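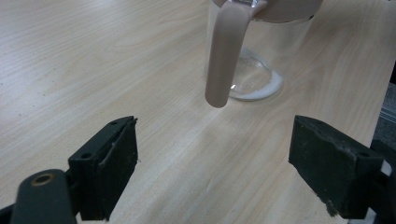 Glass pitcher with the taupe handle, on the pale wooden table.

Fisiren kitchen containers, README

Last tidied up February 2021

Hello! This is the readme for my container sheets, which began as a bit of paper stuck inside a cupboard door and got rather out of hand. If you've only come for the numbers, open containers.csv and ignore me. If you want to know why the jars have two different "full" weights, keep reading (sorry, it's a bit long).

What's in the folder

containers.csv has one row for each container, 26 in all. Jars, tubs, jugs, tubes, a couple of old tea tins.
pours.csv has over 500 rows, one for each time I tipped something out of one container and into another and wrote down what was left behind.
contents.txt says what I usually keep in what, and changes more often than it should.
labels.txt is the wording I print on the stickers.

Why I did it

I moved the whole dry goods cupboard from the old flat to Kollberg and found I had no idea what fitted in anything. I'd buy a bag of rice, fill a jar, and be left with a daft amount at the bottom of the bag with a peg on it. Multiply that by flour, oats, lentils and three sorts of sugar and you have a cupboard full of pegs. So I started weighing things. Niilo Heinonen lent me his kitchen scales, the good ones, and then kindly didn't ask for them back for most of January.

How I weighed

Empty container first, dry, lid off. Then the lid by itself. Then filled to the shoulder, levelled with the back of a knife, and filled again right up to the rim. Shoulder is the column called full_a and rim is full_b. I live by full_a, as anything filled to the rim goes all over the worktop the moment you open it.

All weights are in grams. I didn't bother with anything finer, and the smallest amount I'd trust from these sheets is a spoonful. Volumes are water volumes, and I only took them for the glass things, as I couldn't face drying out the narrow plastic ones afterwards.

Jugs and pitchers

I nearly left these out, as you don't store anything in them, but they're what I do most of the pouring from so in they went. Please note that "capacity" for a jug means up to the point where I can carry it across the kitchen without slopping, and I'm not very steady. Your number will be bigger. There's a column called lift (easy, fine, two hands) which is entirely my wrists' opinion. I also put down whether I can get my whole hand inside with a sponge, and I now look at that before anything else when I'm in a shop.

Glass on the bare table makes a horrible noise if you set it down in a hurry, so there's a cork mat listed under extras. It came from Bortolotti, the hardware place on the corner, along with the funnels.

Tubes and other narrow things

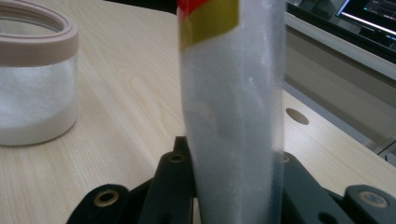
Narrow containers are lovely on the shelf and a pain to fill. Fine white stuff like salt or caster sugar settles as you go, so you think you've reached the top, you give it a couple of taps on the table and there's suddenly room for another spoonful. I decided early on to tap everything the same way, on a folded tea towel, and then top up. Rows from before I decided that have an "n" in the tapped column. Don't compare an n with a y, the gap is bigger than you'd expect!

For filling I use a funnel if the neck will take one and a rolled-up bit of baking paper if it won't. Go slowly with icing sugar or it bridges across the neck and sits there. A skewer sorts it out.

The wide jars are the opposite. You can scoop straight out of them, and seeing the level through the glass is worth a lot when you're writing a shopping list. If I only had one cupboard I'd have jars for what I use daily and narrow things for whatever gets shaken or sprinkled.

Labels

Write what's in it. I know. But I've sweetened soup. White powders get the name on the side as well as on the lid, in capitals, and I've added the date I opened the packet. The Honach stickers come off in warm water without leaving glue behind, the cheaper ones don't, and you'll find "gluey" in the notes column where I learned this.

Known problems

The 2 tea tins have swapped names somewhere around the middle of pours.csv. I think I've put it right but wouldn't swear to it.
A few lentil rows say "brown" where they should say "green".
One tub was weighed with a clip still on it. It's marked.
Anything sticky (brown sugar, mostly) was packed in with a spoon, so the weights depend on how cross I was.
I bought new scales halfway through. I checked the new ones with a 100 g weight and they agreed with Niilo's, so I've left the early rows alone.

Using it

Help yourself, change it, add your own cupboard. If you send rows back, please keep the columns in the same order and say whether you tapped. Still to do: the spice drawer, and the big flour bin that doesn't fit on the scales.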